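4.2 Open-day demonstration

The second part of the evaluation took place during the Clenport open day in June. The laboratory trials reported in Section 4.1 were run on a bare bench with fixed lighting, and we wanted to see how the same task held up in a furnished home kitchen with people coming and going. The open day offered this at little extra cost. It also let us record how visitors with no background in robotics handled the tool when given only a short spoken introduction.

The task was table clearing, limited to cutlery. Each session began with a mixed set of chopsticks, forks and spoons laid near the edge of a kitchen table, with an open utensil holder standing behind them. The person holding the gripper was asked to pick up one piece at a time, lift it clear of the table and place it upright in the holder. Pieces could be taken in any order. A session ended when the table was clear or when the visitor chose to stop.

We set 2 conditions. In the first, a member of the project team used the gripper while visitors watched. In the second, visitors used it themselves. The layout of the table was changed between sessions but the holder was kept in view of the wrist camera at the start of each one. Figure 3 shows the view from the gripper with cutlery still on the table.

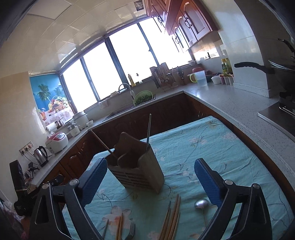 Serkance Project, Handheld Manipulation Group

Figure 3. Gripper view of the cutlery task, with both fingers open on either side of the utensil holder. Two chopsticks stand in the holder; other chopsticks, a fork and a spoon lie in front of it.

Several features of the setting differ from the bench. The tablecloth is printed with flowers and thin dark stems, and the cloth is wrinkled, so the surface near a thin object is neither plain nor flat. The windows behind the sink are fully overexposed in the camera view. Chopsticks lying side by side leave little room for a finger pad between them, and a piece placed in the holder may lean well away from the vertical, as the one on the left does in Figure 3. None of these conditions was present in the bench trials.

Over the day, 47 sessions were recorded, of which 22 were carried out by visitors. We kept all sessions in the set, including those that were stopped early. Recordings were cut into single pick-and-place attempts with the Clollico labelling tool, and each attempt was marked as complete, dropped or abandoned. An attempt was marked complete only if the piece stayed in the holder after the fingers opened.

Visitors tended to bring the gripper in low and close the fingers along the length of a chopstick. Team members turned the wrist first and closed across it. The visitors' approach often picked up a second piece along with the first, and we marked these attempts separately. Spoons caused fewer problems in both conditions, mostly because the bowl gave the pads something to close on. Placing was slower than picking for almost everyone, and the last few centimetres above the holder took up much of the time.

The demonstration was not designed as a controlled study. Visitors chose whether to take part, and many had watched earlier sessions before trying the task. Comparisons between the two conditions should be read with this in mind. Section 4.3 describes how the attempts were divided for training.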